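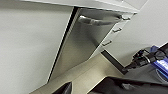
Kitchen Questions: Dishwasher, Drawers and Counter
Roreneo Apartments – Resident Help Pages
Last updated Jun 21, 2022

How do I open the dishwasher?
Pull the bar handle near the top, straight toward you. Lower the door all the way before you slide out a rack. Don't set heavy pots on the open door.

Which cycle should I use?
Normal is fine for most loads. Quick is meant for glasses and lightly used plates and will not clean baked-on food. If you pick Quick and the plates come out dirty, scrape them and run Normal.

Do I have to rinse everything first?
No. Scrape food into the trash and load. Rice and labels from jars are the two things that clog the filter, so get those off.

How do I clean the filter?
Take out the lower rack. Turn the round filter to the left and lift. Rinse it under warm water with a soft brush, then put it back and turn until it stops. Once a month is enough for two people.

What can I use on the steel front?
A damp cloth and a drop of dish soap, wiped in the direction of the grain, then a dry cloth. No scouring pads and no oven cleaner. The same cloth is fine for the white cabinet fronts.

The gap beside the dishwasher looks dark. Is something missing?
No. The machine needs a little room on the side to slide out for service. Please don't fill it with caulk or tape. If a spoon drops down there, call the office.

A drawer won't close all the way. What should I check?
Empty it and look behind it. Most often a lid or a dish towel has gone over the back. If the drawer is still stuck, pull it out until it stops, lift the front a little and push it in again.

The drawer pulls are loose. Can I tighten them myself?
Yes. The screws are inside the drawer, behind the front. Turn them by hand with a Phillips screwdriver and stop when the pull no longer moves – a power driver will strip them.

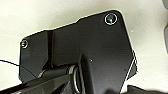 Radka Obradović

Can I put a hot pan on the counter?
Use a trivet. The white counter can discolor and we can't polish that out.

How do I get coffee or tea stains off the counter?
Baking soda and water, left on for a few minutes, then wiped away. Repeat if needed. Bleach is not recommended.

What about the dark strip under the drawers?
It's the toe-kick. Sweep along it when you do the floor and wipe it if there has been a spill. Standing water there should be reported the same day.

Who do I call?
Maintenance is at extension 882. Ask for Blagoje Živković or leave a message with your apartment number. Parts for the drawers are usually in stock – dishwasher parts have to be ordered.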